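# Trorkbridge resident's home-built arm moves on to sorting rubbish

A two-fingered robot arm built in a Trorkbridge living room will be shown at the Wada shared workshop in May, along with the drawings and parts list needed to make another one.

Saoirse Hanrahan started on the arm, which she calls Andance, last winter. She had joined Wada to use its lathe and found that most of the other jobs could be done on a table at home. The workshop now holds the spare joints and a half-finished second base. The working arm stays at her house, where it is being taught to pick up light packaging and drop it into a bucket.

The project has taken more than 140 evenings so far. Hanrahan puts the slow progress down to the elbow joint, which she has rebuilt twice. The first version used a printed bracket that flexed under load. The second was stiff enough but rubbed on the motor cable, and the cable had to be replaced before the cause was found. The present bracket is cut from aluminium plate and has the cable running down the outside in a plain sleeve.

Control comes from a program called Justik, written by two Wada members for a small engraving machine and adapted for the arm. It reads the joint positions, takes the view from a small camera fitted at the wrist and stores both each time the fingers close. At the last count it had stored 3476 attempts, good and bad. The bad ones are kept, and Hanrahan says they have been the more useful of the two when she is trying to work out why a grip fails.
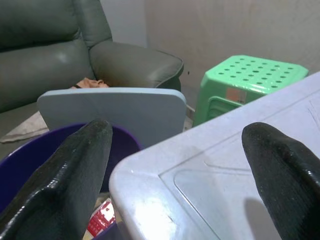
The fingers were the last main part to be settled. Early ones were straight, with flat faces and square ends, and they tended to push a packet along before they could get hold of it. Hanrahan tried rubber tape, then glove material, then a thin foam that came away within a week. The tips she uses now are blunt and rounded, and the dark pads face each other across a gap wide enough to be useful around ordinary household things. Hard, smooth plastic like the pale storage lid is still awkward for them. Its raised panel and rounded corner give the fingers little to hold, and bright light coming off the surface can leave a white patch in the camera's view, which Justik sometimes reads as an object in its own right. Turning down the exposure has cured some of this. Hanrahan has also written a rule that tells the arm to ignore any bright area with no clear edge.

Shadows have caused a similar problem. The fingers throw one of their own onto whatever they are over, and for several weeks the arm would slow down or stop as it approached a light surface. The current version compares two views taken a short distance apart before it commits to a grip. That adds a pause to each attempt but has cut the number of false stops.

"I thought the motors would be the hard part, and they were fine," Hanrahan said. "It was the last couple of inches every time. You can get the hand over the thing quite easily. Closing on it in the right place is another job."

She has kept the fingers easy to change. Each is held by two bolts and can be taken off without disturbing the wrist. The pads wear at the tips first, and she replaces them as a pair, having found that one new pad against one old one makes the grip pull to the side. The moulds for the pads were made at Wada and will be left there for other members to borrow.

The arm is limited to light objects. It will lift a crisp packet, a tissue or a flattened carton, and Hanrahan has set the motors to give up if they meet more resistance than that. A stop button sits within reach of wherever she is working, and cutting the power lets the arm sink slowly to its rest. She does not leave it running when she is out of the room.

In the most recent set of trials, 47 items were put down one after another and the arm was given a single attempt at each. It picked up 30 and placed them where they were meant to go. Most of the misses involved thin plastic wrapping, which folds away from the fingers as they close. Card did best. Soft paper came somewhere between the two – it was usually gripped, but small scraps were often dropped on the way to the bucket. 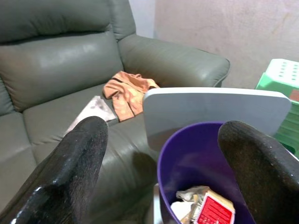 **Can the arm take something back out of a bin once it has gone in?**

It can sometimes, if the item is near the top and is stiff enough to grip by an edge. Anything lower down means putting the fingers below the rim, where they have little room to open, and the arm has not been set up to do that reliably.

Hanrahan plans to work on this next. Her idea is a narrower set of fingers for reaching into containers, using the same bolts as the present pair, with a softer limit on the motors so that the wrist gives way if it touches the side. A first drawing has been passed round at Wada, where one member suggested moving the camera a little further back to keep more of the rim in view. She intends to try that before making any new parts.

The second arm will be built at the workshop and will belong to the members jointly. Its base is waiting for bearings, and the elbow bracket has already been cut from the same pattern as the one in use. Hanrahan has asked for the wiring to be done by somebody who has not worked on the first arm, as a check on whether her instructions can be followed. Several pages have been rewritten already, mainly the ones on setting the joints to zero.

The session in May will include a short run of the first arm, followed by time to look at the moulds and the spare joints. Justik will be available to copy on the same evening. Anyone wanting to bring a gripper of their own to try on the wrist should check the bolt spacing with the workshop first.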